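**Magenta pads on the hand-held gripper – anyone else replacing them this often?**

**zosano_bench** – 10/06/2019

Third set of pads since August. The ribbed soft ones start to lose their spring and then bottles twist when you lift. Brollon says 800 grips a set. I logged 412 on the last pair before I pulled them. Same white finger plates the whole time, screws snugged every morning. Is the 800 number real for anybody?

**hutville2**

Doubt it. Vendor numbers come off a clean steel peg in a clean room. What are you gripping, and how far up?

**zosano_bench**

Drink bottles mostly, pads low on the body. This is how I have it set now:

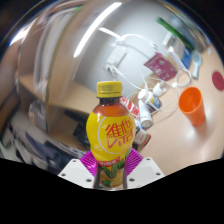
*VITA bottle between the pads, current finger setup*

I wipe the pads with alcohol at the end of each shift.

**arroyo_tech**

Well, stop doing that. Alcohol dries out soft pads. Warm water, drop of dish soap, air dry overnight. We got 146 more grips out of a pair I had already written off.

**hutville2**

One pair isn't a test. We've used alcohol for 2 years and I can't see a difference. My money is on the screws. If one plate sits a hair off, one pad takes all the squeeze and folds early. Did both pads wear the same?

**zosano_bench**

No. Left was a lot worse. I figured that was just me tilting my wrist.

**hutville2**

Could be. Pull both plates, clean under them, put them back with the fingers closed on a flat block and tighten a little at a time. Then swap the pads side to side. If the left one still goes first, it's the plate or your wrist, and you can quit blaming the rubber.

**arroyo_tech**

Fine, but change one thing at a time or you won't know what fixed it. I still say it's the alcohol.

**zosano_bench**

Plates first, then. Keeping the alcohol until the next pair so arroyo_tech can complain properly. Not holding my breath for 800 either way – I'll post the count when these go.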